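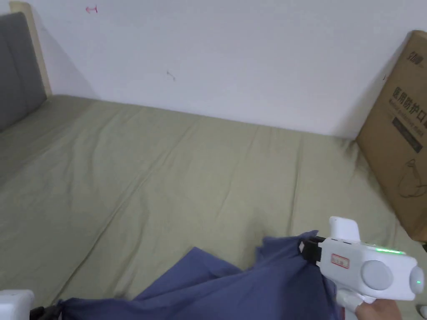 ### 3.2 The bed as a folding surface

In the home survey we asked the households in Prandholm and Hondholm where they fold their clean clothes. We received 300 answers. The bed was named more often than the table, the sofa or the floor, also in homes which have a large table. Several people wrote that the bed is simply the nearest flat place to the closet.

A bed is soft, and this changes the work. On a table, the hand can press a sleeve flat and the sleeve stays. On a mattress the cloth below gives way, and the sheet makes its own creases under the garment. Lefèvre, the household study on which our coding is based, treats all flat surfaces as one group. We keep the bed separate.

Shirts were the slowest item in our material. Most of the time is spent before the first fold, when the person looks for two points to hold and opens the cloth between them.

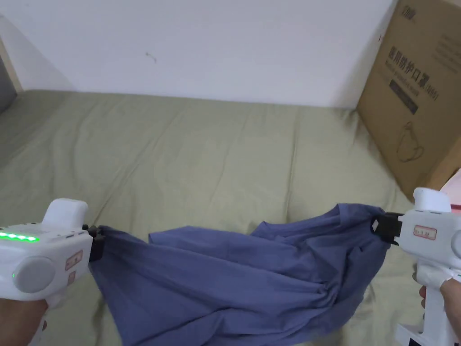
**Figure 4.** Blue shirt held at two ends above the bed, before folding.

We call this step "opening". It ends when the garment lies on the surface and both sleeves can be found. In the Stillia coding sheet the step has its own line, and it was marked 1,324 times in total. Two coders worked separately and then compared their sheets in May; they disagreed in 58 cases, mostly about the moment when opening ends.
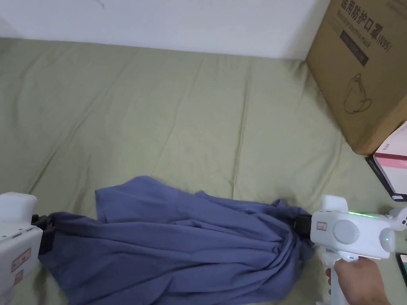
Storage on the bed was coded as a second variable. Many respondents told us that the bed is also a shelf during the day, and that things are moved to one side when folding begins. A typical arrangement has a large carton at the wall, such as one marked for N95 medical protective masks, with smaller things near it and the shirt lying bunched on the open part of the sheet. We coded such a bed as "partly occupied". In 15 homes the free part was too small for a bath towel, and these are reported separately in Section 4.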